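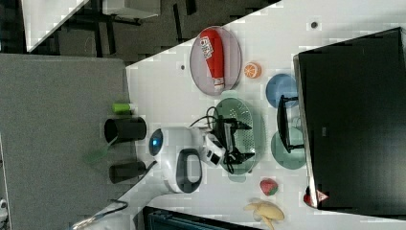

The purchase price of an arm was the easiest line in our budget to fill in and the one we spent the most time arguing over. The lines that later caused trouble were smaller. Our first plan for the Tilahun bench listed an arm, a gripper, a controller and a table, and then a single row called "other." Most of what sits on a working tabletop falls in that row. A ketchup bottle on a pink plate, a halved orange and a green colander cost very little, but they have to be bought, stored and replaced with matching items when they crack or go missing. Cables are the same kind of expense. They trail over whatever the arm is working near, they wear at the bends, and a spare set ordered late can hold up the bench for longer than a gripper repair. In this section we describe how the "other" row was broken up in the second-year plan and what we would ask a group of similar size to put in it from the start.

Liya Gashaw, Bereket Feyisa and Rin Sasaki
December

We divided all spending into 8 categories: arm, end effector, sensing, computing, table and mounting, cabling, task objects, and service. The categories were set by Sumeya Lemma before any quotes were requested, so that suppliers could be asked to price against them. Two suppliers replied in full. Minach quoted the arm, end effector and service as one package, with a fixed charge for each visit. Vostmont quoted each item separately and left service out, on the grounds that most customers do their own. The package looked more expensive on paper. Once we added our own estimate of staff hours to the second quote, the difference was small enough that delivery time decided the matter.

Delivery time deserves its own column. The arm was promised in 14 weeks and arrived in that time. The mounting plate was ordered separately and took 22 weeks, and the arm stayed in its crate for the difference. Neither supplier was at fault. We had treated the plate as a minor part and ordered it when we ordered everything else of its size, without checking whether it was held in stock. We now sort the order list by delivery time first and by price second — a change that costs nothing and would have saved us most of a term.

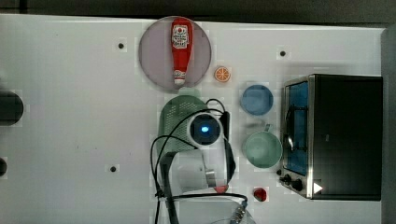
Figure 2. Kitchen-object task seen from above. The arm reaches in over a green perforated basket; a ketchup bottle lies on the plate at left.

The task objects category was underfunded in the first plan by more than any other. We had assumed one of each item. This works for a demonstration and fails for a study, where a lost or damaged object means either stopping or changing the task halfway through. The current rule is that any object used in a reported task is bought in multiples from the same batch, and the spares are kept in a closed bin with the receipt. Toy food and plastic kitchenware go out of production without notice, and a replacement in a slightly different green can be enough to make older recordings hard to compare with newer ones. Abrehet Gebretsadik keeps the object list and signs off on substitutions.

Larger items on the table raise a different question, that of space. An appliance takes up a good part of the reach of a small arm, and the area that remains has to hold everything else. At the Uvcombe site the table was bought before the tasks were chosen, and it proved too short for the layout the group wanted. A second table was ordered and the first was moved to a storage room. We suggest drawing the layout at full size on paper, with the reach of the arm marked, before a table is ordered. The drawing takes an afternoon.

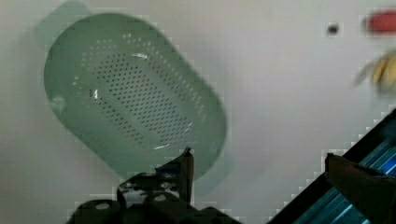 Sensing was the category where the two sites planned most differently. Uvcombe put nearly all of its sensing money into one fixed unit of high quality. We bought cheaper units and planned to replace them. Over the year our choice cost slightly less in parts and noticeably more in staff time, as every replacement meant calibrating again and checking that the new recordings matched the old. If staff hours are paid from a separate fund, as they are in many departments, this cost will not show up in the equipment budget at all. It should be written down somewhere the person approving the next purchase can see it.

Finger pads and other contact parts were moved out of the end effector category and into service. They are used up on a regular schedule, and counting them as part of the gripper made the gripper look like a one-time purchase. Under the revised plan they are ordered twice a year together with cables, in a single order placed by Bereket Feyisa. The reserve for unplanned repair is kept apart from this and may not be used for routine parts. In the first year we allowed the two to mix, and the reserve was gone before the first real repair came up.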